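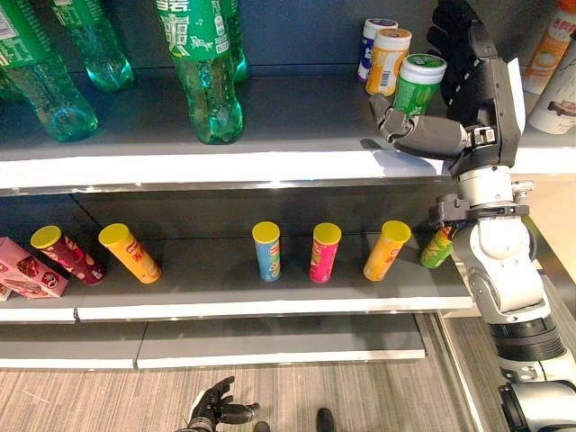
Top shelf, Sprite and the gum tubs. Crisps underneath.

18th December

Back from Stostdale late, feet killing me, writing this on the bed with my coat still on. Went in to the little shop by the Novier stop for one thing (stamps) and came out with everything but. No stamps. Must try Ekska tomorrow.

Stood at the snack shelves far too long. Green Sprite bottles with the Chinese writing on, same as the ones I kept buying in October. Chewing gum or mints in the tubs, couldn't tell you which, I never read the lids. Green one, a white one with dark blue, another with an orangey yellow label. Wanted the green. Row of crisp tubes on the next shelf down, yellow lids, some of them leaning or gone over. Itched to stand them up. Didnt.

Got 2 Sprites in the end and a tube of crisps, ate half on the bus. Supper, then.

Money: had 600 in the tin this morning, 587 now, so not as bad as it felt at the till. The 3,000 for the room is put by and NOT to be touched before the new year.

Urio parcel still not come. Rang twice, engaged both times. Cross about it but too tired to be properly cross.

To do: stamps, washing, ring Urio agian, find other glove. Light off now.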